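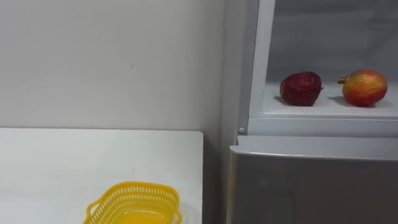

Brenda Hollis has coordinated the life skills program at the Drundden Center since May of last year. The program serves adults who are preparing to live on their own, many of them for the first time, and its kitchen unit is among the first that new participants complete. She spoke with the Center's newsletter on Sep 13, 2018, shortly before the fall enrollment period.

The unit is concerned almost entirely with the refrigerator: what goes in it, where it goes and how often it is checked. Ms. Hollis acknowledges that this can surprise families. "They expect us to start with cooking," she said. "We start with putting food away and taking it out again. A person who can keep a refrigerator in order will waste less and spend less, and is much easier to teach at the stove later on."

Participants work first with a small number of items, such as a strawberry and a pomegranate, on an open shelf with plenty of space between them. A yellow plastic basket is kept on the white table beside the refrigerator, and items are moved between shelf and basket one at a time. Model fruit is used for much of the early practice.

"The choice of fruit was discussed at some length," Ms. Hollis said. "Marius Moldovan, who taught the unit before me, preferred apples and oranges. I find that people learn more when the things in front of them need different care. Strawberries spoil quickly. A pomegranate will keep for weeks in the cold, and a good many of our participants have never bought one."

The basket has its own place in the lessons. Participants are taught to set it down before opening the refrigerator and to have it within reach of the shelf. "Otherwise the door stands open while they look for somewhere to put things," she said. "We also ask for a basket with openings in the sides. It can be rinsed under the tap and left to drain."

Each group has no more than 10 members and meets for 11 sessions. The Center recorded 719 participant visits to the kitchen last year - a figure that Ms. Hollis expects to rise once the second practice room is in regular use. A grant of $1,518 from the Prindinia Fund paid for shelving and storage containers in that room.

Asked what she would change, Ms. Hollis mentioned the written materials. The current handbook runs to several chapters, and she would like to see it replaced with a single card that can be attached to the refrigerator at home. Domnica Avram of the Center's publications office is preparing a draft.

"People take home what they have done with their hands," Ms. Hollis said. "The card is only there to remind them of the order. Basket first, then the door, then the oldest food to the front."

Enrollment forms for the fall groups are available at the front desk. Questions about the kitchen unit may be directed to Reinaldo Lins in the program office.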